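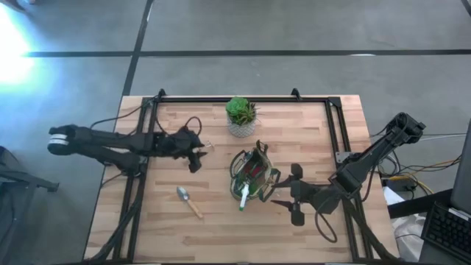
Progress report to the Soriano Fund
2026-09-02
From Yakubu Okeke, Torkirmont Indoor Gardening Project

Dear all,

I'm very glad to write with our news since June, and I do hope you'll forgive me if I go on a bit! Your grant of £1595 has gone a long way. The butcher-block table is in place on the grey floor, and it's a lovely thing to work at, with those strips of paler and darker wood. We have also run 16 potting sessions for 42 members, many of whom had never kept a houseplant before.
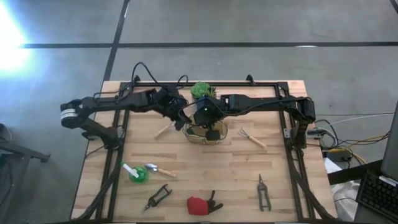
Most people begin with a succulent, a hand cultivator and the green spray bottle, and we keep a shallow woven basket on the table as well. The wooden-handled tools have been a great favourite, particularly with our older members.

We still have £210 to spend, which I'd like to put towards compost and pots for the autumn, if you're happy with that. Do come and see us at Trasach whenever you like.

With warmest thanks,
Yakubu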